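Bottles from the Wilberg building, December

I was told this gallery would change how people rinse. I have my doubts. Malathi Iyer asked for it after the third complaint from Udside, the sorting depot that takes our recycling, and I said I'd write the captions as long as I didn't have to be cheerful about it.

The claim is that a bottle which looks empty is good enough. Kristóf Szabó repeats this every Friday. He may be right about water. I don't believe it about anything pale and cloudy, and a little of that left in the bottom is still a little left in the bottom.
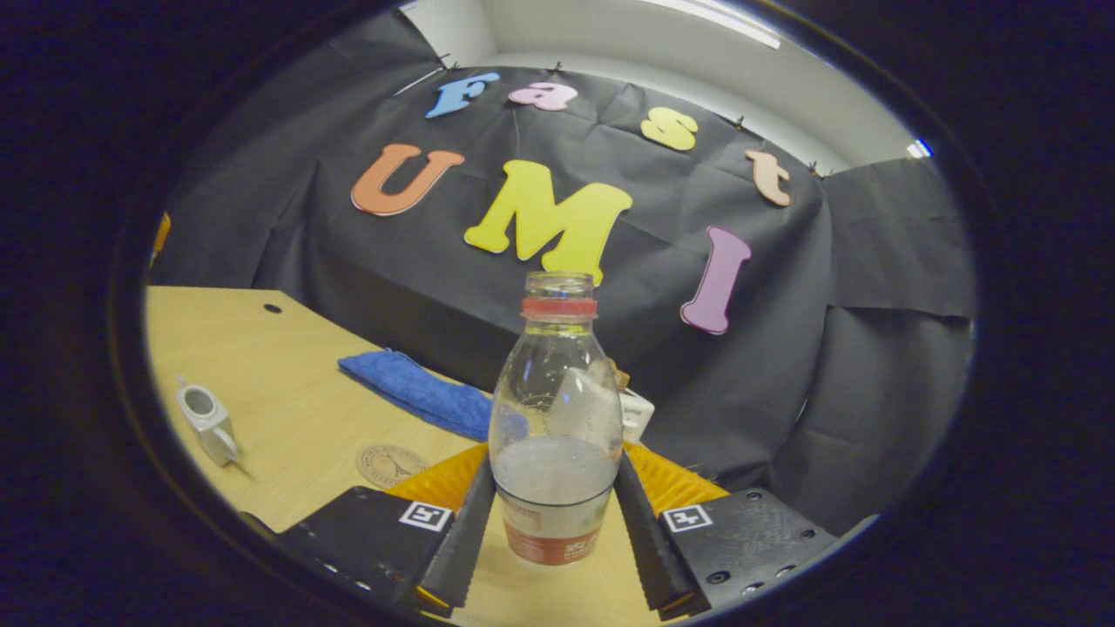 Then there is the matter of caps and labels. Udside's sheet says caps off, labels can stay – the old sheet, from Burnell, said the opposite on both counts. I've asked which one we're meant to follow and got two answers. The red and white label stays on until someone shows me a reason to peel it.

Yamila Domínguez wants a poster over the sink on floor 3. We had a poster. It hung there for 19 weeks and people leaned their wet umbrellas on it.

My own suggestion is duller: a splash of water, a shake, tip it out, and look at the bottom against the light before it goes in the bin. If it's still cloudy, do it again. Complaints about the captions go to room 813.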